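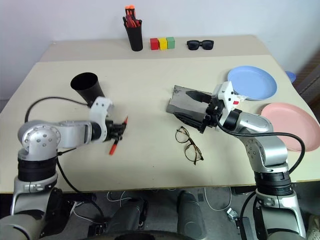
Desks & Tables > Writing Desks

Clomar Writing Desk

We've been making the Clomar in our Morrison shop for long enough that we thought we knew everything about it, and then Corinne Whitfield redrew the legs in March and now we all want one at home! It's still the desk people write to us about, the one with the deep top and plenty of room for your elbows, but it stands so much steadier than the old one.

The top is solid beech with a hard wax oil finish. Coffee rings wipe off with a damp cloth, and if you do manage to scratch it (kids, cats, a dropped stapler) you can sand the spot lightly and rub in a little more oil. A small tin comes in the box, along with the hex key and 4 spare bolts.

Weight limit is 80 pounds, spread across the top. Please don't sit on it. The legs come off for moving, and two people can put the whole thing together before lunch.

The Binano drawer fits under either end and slides on plain wooden runners, so there's nothing to rattle. Older Clomar desks will take it too, but you'll need to drill two pilot holes; Sheena Gourlay drew up a paper template that we're happy to mail out, just ask.

Price: $412, or $500 with the Binano drawer
Finish: natural or smoked
Made to order, shipped flat

Orders can also be picked up from the Proravstead store, where there's one of each finish on the floor. Come and lean on it, open the drawer, bring your own chair if you want to check the height. We love it when people do that.

Contact us | © Clomar | Back to top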